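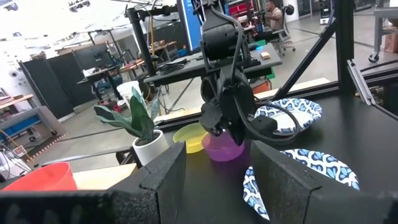 WOVUMSIDE — Hodico, which collects demonstrations for companies that teach robots to handle household objects, has opened a second collection floor in Wovumside and begun recording there for its first outside customer, the home-equipment maker Rantala. The opening program is called Brerdale, after the street the original workshop stood on, and it concerns the clearing and setting of tables. Two black arms work at a dark tabletop among translucent plastic bowls, one purple-pink and one yellow, and paper plates with a blue-and-white leaf pattern around the rim. A potted plant with long striped leaves, artificial, also has a place on the table. It needs no watering and has so far asked for no credit.

Hodico expects to record 200 hours of table work under Brerdale by the end of February. Each recording is a single attempt at a single job, such as moving a bowl onto a plate or a plate to the other side of the table, carried out by a person steering both arms by hand from a pair of matching controls. The learning system gets the views from the small cameras at the wrists, the positions of the joints, and a short written line saying what the person was trying to do. The line is written before the attempt. Hodico adopted this rule after early operators showed a gift for discovering, once a bowl had landed somewhere, that this was where they had meant to put it.

The company has 28 tasks on its current list. The easiest takes a practiced operator a few seconds and the hardest, separating two nested bowls and leaving both right side up, has been known to end a lunch break early. New operators spend six shifts on practice runs before any of their work is kept. Most arrive confident, having used their own hands for years.

"People assume the hard part is the robot," Hodico said in a statement. "The robot does what it is told. The hard part is getting a grown adult to pick up the same bowl for an entire afternoon and do it a little differently each time, on purpose, without getting creative."

Variety is the point of the exercise and takes up a good share of the day. Objects are moved between attempts according to a printed sheet, and the sheet changes every Thursday. Some arrangements are tidy. Others look like the last hour of a child's birthday party, which Rantala asked for specifically. The customer's own kitchen trials had been run on very clean counters, and its prototype did well on very clean counters.

Failed attempts are kept too, marked as failures and stored apart. A plate that slips and gets picked up again on the second try goes into the main set, with a note. Hodico considers these recoveries among the most useful things it records and pays the same rate for them, a policy that was briefly abused and now has a paragraph of its own in the operator handbook.

The Wovumside floor shares its building with the company's engineering staff, whose desks stand within easy earshot of anything dropped. Hodico chose paper and plastic tableware for the opening months. Ceramic is planned for later in the program — the engineering staff have been informed.

Rantala will receive the recordings in monthly batches and will use them to train the control software for a table-clearing product it has not yet named or priced. A smaller portion, 185 attempts covering every task on the list, will be released free of charge to schools and independent researchers, together with the task sheets and the written lines as the operators typed them. Spelling has been left alone.

Hodico is hiring operators for the evening shift, which starts at 4 p.m. No background in robotics is required. Applicants should be comfortable sitting for long stretches, taking direction from a printed sheet, and being outperformed by a toddler during their first week. Applications are accepted at the front desk in Wovumside.

About Hodico

Hodico records hand-steered robot demonstrations for makers of home and workplace equipment. It operates two collection floors and owns more bowls than it has people to eat from them.

Press inquiries: Hodico press office, Wovumside. The office answers its phone in the mornings.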